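Workshop tips: when an arm stalls or grips too hard

Posted September 19, 2021
Filed under: Bench, Safety

These notes come out of a fault we had in February on the Wiltitz bench. The arm was on a simple pick-and-drop job when the hand closed and kept closing. The grip limit had gone back to its default after a firmware update and none of us had checked. We lost a plum, a finger pad and most of an afternoon. In-ho Jeon had his other hand on the stop button, so it went no further than that.

Before you power up

Check the grip limit every time, even if you were the last one to use the arm. Ours should read 10 on the Memeck panel. After an update it reads 79.

Wipe the bench down and let it dry. Juice gets under the object and it slides instead of lifting.

Keep the stop button on the side you stand on. If you change sides, move the button first.

Roll up your sleeves and take off lanyards. Tie back long hair.

Run your fingers down each cable from wrist to base with the power off. You are feeling for flat spots and nicks in the jacket. A loop at the wrist is fine and the joint needs the slack, but it should never be able to reach a finger or catch on the corner of the bench.

If a finger stalls

Press stop. Don't pull the object out while the motors are live. A stalled finger is still pushing, and it will travel the moment the load comes off.

Wait for the panel to show idle, then switch off at the wall. Open the finger by hand from the base segment. Pulling at the tip strips the tendon, and a replacement set from Joo took us 300 dollars and a long wait.

Look at the pad before you restart. If it has turned on its post, press it back square and add a dab of contact cement. Liv Nordin uses a clothes peg to hold it overnight.

If the object keeps rolling away

Fruit is harder than blocks. One finger usually lands before the others and pushes the piece across the bench. Start well away from the wall and any bins, and slow the approach to half. A damp tea towel folded flat will hold most things in place while you sort out the timing.
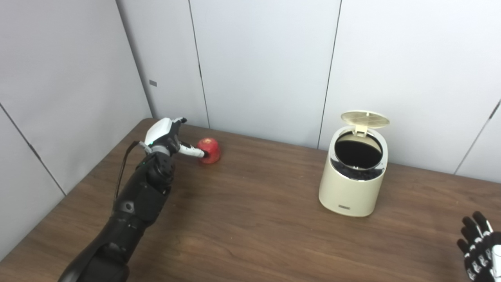 One finger on the apple, the rest still curled. Bin open for the drop.

Set the bin where the hand can reach it without crossing another arm. If you have two hands at one bench, park the one you aren't using and lock it out on the panel. Ours woke up once during a test and the two met over the middle. Neither was damaged, but the colour went out of In-ho's face.

Line the bin and tuck the liner well down under the rim. Loose plastic catches on fingertips and will drag the whole bin off the bench.

Throw out any fruit that has been gripped. The pads pick up grease and nobody should be eating it afterwards.

Afterwards

Write the fault in the book with the grip setting and what was in the hand. "Stuck again" is no use to the next person. The Gurnano log keeps up to 1,000 entries and then writes over the oldest — copy yours out before then.

Leave the arm parked low with the fingers open. Power off at the wall, not only at the panel.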